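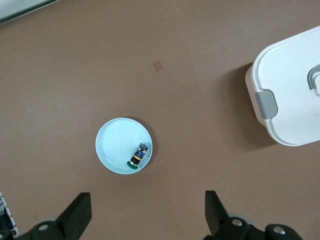 Gastdale Open Day Set

README

Recordings from the tabletop demonstration at the Gastdale open day in December. Visitors picked a small object, put it on the plate, and the arm was asked to move it. The set holds 408 episodes from 2 stations.

Contents

episodes/ one folder per attempt, wrist view and joint log
notes/ operator notes, typed up by Beca Voyle
splits.txt training and test lists

Station names are Tulteo and Parry. Both used a two-finger parallel gripper and a brown tabletop. Props include a light blue plate, a white container with a gray latch clip, and small toys with bands of color.

Known problems

9 episodes have no joint log. They are listed at the end of splits.txt and should be skipped for training.
Parry was restarted at noon and its clock runs 2 seconds behind after that.
Success labels were entered by hand during the demonstration. A few are blank.

Contact

Hanna Wieczorek, Gastdale. Please give the episode number when reporting a bad label.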